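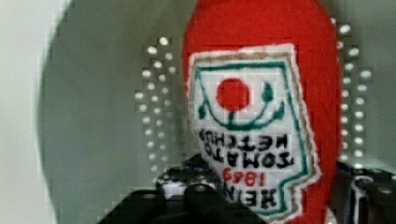
4.2 Use of shared amenities by length of stay

The second question of our study was whether guests who stay longer make more use of the shared amenities, or whether they only have more days in which to use them. To answer this we took the 2,000 guest questionnaires collected through the Rikance booking system and divided them into two groups. The first group are short stays, up to three nights. The second group are stays of four nights and more. Day visitors to the pool area in Stesuscombe were left out of the analysis, as they do not receive the same welcome folder and often do not know which activities are open to them.

For each guest we calculated a rate of use per night, so the longer stay does not by itself produce a higher value. With this correction, the difference between the groups becomes smaller but it does not disappear. Guests in the longer group used the games room, the book exchange and the craft table more often per night than guests in the shorter group. For the swimming pool we found the opposite. Short-stay guests go to the pool nearly every day, and many of them wrote that the pool was the reason for the booking.

The barbecue area is a special case. At Krawczyk Lodge it must be reserved before 10 in the morning, and this rule is difficult for guests who arrive in the afternoon and leave after one night. At Fenis Bay there is no reservation, and the use of the barbecue area was similar in both groups. We think the rule explains a good part of the difference, but our data do not allow us to test it properly - the two properties differ also in size, in price and in the share of families with children.

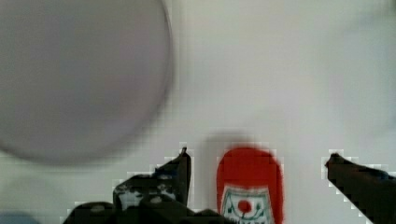 Families behaved in another way than couples. In the family group, the first evening was important: if the children joined an organised activity on that evening, the family used more of the other amenities during the rest of the stay. This pattern was visible at both properties, but was weaker at Fenis Bay, where the activity programme in March was reduced during the repair of the main hall. Couples reported fewer organised activities and more time in their own unit, especially in units with a full kitchen.

We also asked which objects guests took home from the holiday. The answers were open and were coded by two readers. Things made at the craft table were kept in one category, and purchased things in another. A soft toy with the form of a food product, such as the red ketchup bottle in Figure 1, was coded as a souvenir and not as a craft item. Where the answer did not say if the object was made or bought, it was coded as unclear and excluded.

Some caution is necessary in reading these results. The questionnaire was sent after departure, and guests with a strong opinion, good or bad, may be more willing to answer. Memory is also a problem for small activities like board games or table tennis, which guests may do for a short time and then forget. The rates for these activities are probably too low in both groups.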